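Über uns

Langat entwickelt und betreibt Simulationsumgebungen für die Robotik. Der Firmensitz ist in Brolleck, vier Mitarbeitende betreuen die Rechencluster in Skastdale.

Produkt: Bronwood
Bronwood ist ein Szenenpaket für zweiarmige Systeme mit Parallelgreifern. Die Grundlizenz umfasst 40 Innenräume und 500 Greifobjekte mit Masse, Reibwert und Kollisionsgeometrie. Lieferung als Archiv oder über Schnittstelle, Updates erfolgen 2-mal jährlich.

Arbeitsweise
Jede Szene wird vor der Freigabe mit dem Robotermodell des Kunden durchlaufen. Geprüft werden Erreichbarkeit, Kontaktstabilität und Durchdringung.

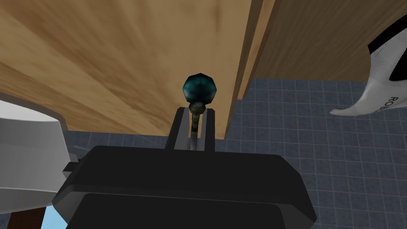
Bronwood, simulierter Innenraum mit gekachelter Wand und Holzflächen

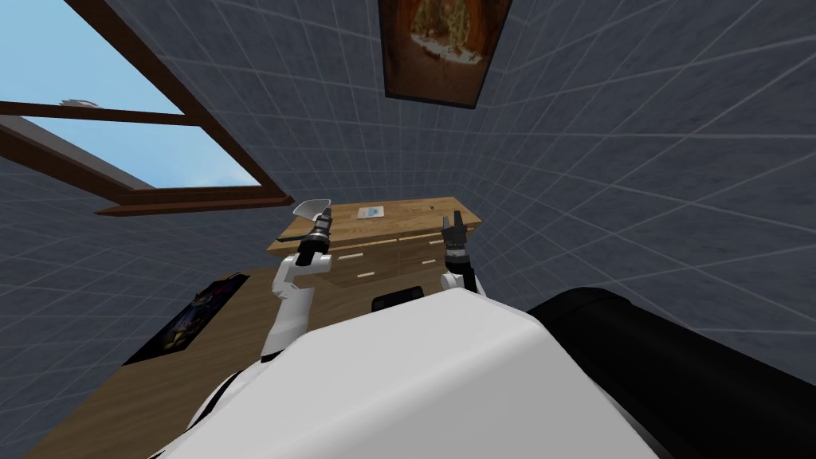
Leistungen
Anpassung von Greifermodellen
Import eigener CAD-Daten
Wartungsvertrag, Laufzeit 12 Monate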